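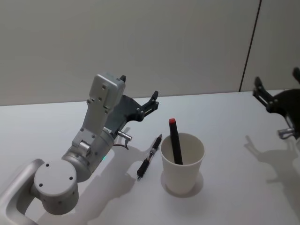

The two-arm table in our Grelomcombe workshop, with the pen and the paper cup.

I want to defend the simple two-finger gripper. In the last months many people at Flurasbridge asked me why we still compare parallel grippers when hands with many joints are in every brochure. My answer is the pen. It is thin, it rolls, and it lies flat on a smooth table. If a gripper can take it cleanly and stand it in a cup beside a marker, I am ready to talk about price.

We tried the Wevlow fingers and the Tu fingers on this task, 688 attempts in total, finished in July. The Tu pair closes more softly, and I expected to prefer it. I do not. With the Wevlow pair I could see earlier when the grasp was wrong, and I could correct the controller the same afternoon.

A complicated hand hides such mistakes for a long time. It also costs almost 2000 pounds more per arm, and we have two arms. I would spend this money on a better wrist camera and on somebody's time to tune it.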